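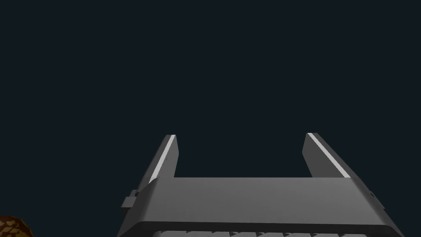 *Gripper render, dark background.*

I spent a March morning at the county election office in Gundambridge, and I loved it! They were showing visitors how a hand recount works – 382 ballots from the Flereck precinct, read aloud in pairs and tallied on paper. Kiyoshi Yokoyama, who runs the warehouse, walked 15 of us past the locked cages and let us try matching seal numbers against the log (harder than it sounds, my eyes crossed by the second page). Someone asked about the rumors of swapped memory cards, and he pulled out the custody sheets right there and let us read them. The next tour is at 10 a.m. in April, with room for 40. Bring ID and wear a sweater.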